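4.2 Glass shape and the poured portion

The claim that the shape of a glass changes how much people pour into it is repeated so often that most papers in our field now cite it without checking. We were less sure. The studies usually named in support used different glasses, different liquids and, in several cases, different ideas of what a "portion" was. Some let people pour while seated at a crowded table, others at a bar counter, others in their own kitchens with whatever they had in the cupboard. When results from such different set-ups point the same way, one reading is that the effect is strong. Another is that papers with no effect were never written up. We do not think the published record lets a reader choose between the two.

Our own data come from two sources. The first is the Brirnbridge pouring log, which holds 540 pours made by adults who were asked to serve "a normal glass" to a guest. The second is a smaller set of 115 pours recorded at Pandthorpe, where the same request was made but the glass was always a stemmed one with a rounded bowl. The two sets were not planned together. Olivares ran the first and Benedetti the second, and they disagreed at the time about whether the person pouring should be allowed to lift the glass. At Brirnbridge it could be lifted. At Pandthorpe it stayed on the table. We come back to this below, as it may matter more than the shape does.

The case for a shape effect rests on the idea that people judge fullness by height. In a narrow, straight glass the liquid climbs quickly, the pourer sees it climb, and stops early. In a rounded bowl the level rises quickly at the bottom, slows as the bowl widens, and then speeds up again toward the rim. A person who goes by height should pour too much into the wide part. It is a tidy account, and it may even be right. But it assumes that people watch the level at all, and much of what we saw in the Brirnbridge log suggests that many of them watch the neck of the bottle, or the guest, or go by the sound. Several said afterward that they "just knew" when to stop. We do not put much weight on such remarks, yet they do not sit easily with the height account.

There is also the matter of what surrounds the glass. Earlier work by the Mekonnen group treated the table as a neutral background. We doubt that any table is neutral. A pale surface makes a clear glass harder to pick out and a dark liquid easier to see, and these two things could push the pourer in opposite directions. A glass close to the bottle also asks for a different movement than one at the far side of a dinner plate. Figure 6 gives the kind of arrangement we have in mind: an empty stemmed glass on a cream-colored table, with an open bottle of dark reddish-brown liquid held upright to its left. There are no plates on the table and no second glass to compare with, so whatever sense of the right amount a pourer brings to such a layout must come from the glass itself or from habit.

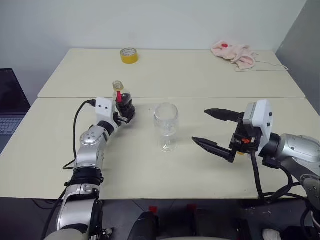
Page 37

Figure 6. Bottle and empty stemmed glass, single-glass layout.

The lack of a second glass deserves more attention than it has had. At home, people seldom pour one drink alone in front of nothing. They fill two or four, and the first serves as the measure for the rest. If the first is generous, all are generous. Only a small part of the Brirnbridge log includes a second glass, and in that part the spread between pours was clearly narrower. It would be easy to announce this as a finding. We would rather not, given that the same households also tended to own matching sets, and people who own matching sets may simply be more careful pourers.

We should say something about the bottle too. Glass bottles and plastic bottles behave differently in the hand. A plastic bottle gives when it is squeezed, and a full one may surge at the first tilt — any parent who has served soda at a birthday party will know the result. None of the studies we reviewed reported what the bottle was made of. Two reported its volume. If the bottle has even a modest effect on the flow, then some of what has been put down to the shape of the glass may belong to the bottle, and we have no means of pulling the two apart after the fact. The Pandthorpe set used one kind of bottle throughout. The Brirnbridge set used whatever was on hand, and the notes on this are patchy.

Measured against these worries, the size of the effect we found is not impressive. Pours into rounded stemmed glasses were larger than pours into straight ones by about 100 parts in every 2000 of the total volume served, and the gap shrank once we set aside the pours in which the glass had been lifted. Whether it shrank to nothing depends on how one treats spills. Benedetti counts a spill as part of the pour, on the grounds that the person meant to serve it. Olivares does not. Both choices can be defended and they lead to different tables. We report both in the appendix and favor neither.

A reader might object that the Jotent scale, which was used to weigh the glasses at both sites, is fine enough to settle such a question. It settles how much ended up in the glass. It says nothing of how much the person intended, and the whole argument about shape is an argument about intention. The usual way around this is to ask people beforehand how much they plan to serve. We tried it with a handful of pourers in May and stopped, as those who had been asked poured slowly and kept glancing up at us.

For now we would say that a shape effect of some size is possible, that it is smaller than the usual citations suggest, and that the layout of the table has been ignored without good cause. Advice to the public to switch to narrower glasses at home has run well ahead of the evidence — ours included. Section 4.3 takes up the lifted glasses separately, and Table 9 lists the pours that were left out of each count.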